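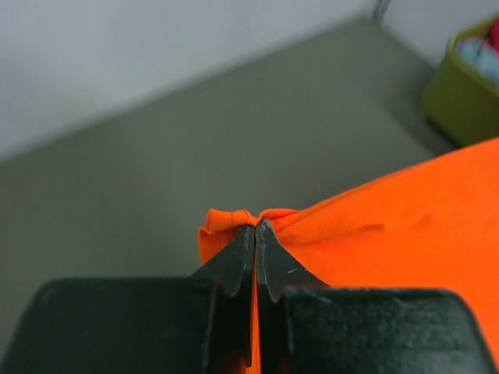
**yukl_681** (Friday, 9:40 pm)
Laundry folder, still in the garage. Two-finger gripper, Timico servos. It pinches the orange cloth, but I can't get it to pinch one layer every time. Closing force is at 40 percent. Anyone running lower?

**okafor_o**
Lower won't help. You need rubber on the tips. Hard tips slide on mesh.

**ivanhryn**
Disagree. Rubber grabs the layer underneath too. I pulled mine off after one evening. Go for the hem and come in from the side.
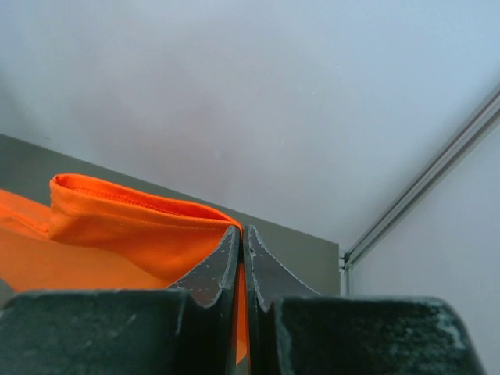 Also slow the last 5 mm of the close. Mine used to shove the cloth away before it got hold of it.

**okafor_o**
Side approach needs a camera that finds the hem. Rubber costs a dollar.

**yukl_681**
I have the camera. Hem detection is hit or miss on anything with folds.

**yichun**
Which servo firmware? The old Timico one overshoots on close.

**yukl_681**
1254. Will update and try the slow close first, then rubber on one side only.

**ivanhryn**
One side is fair. Post the numbers.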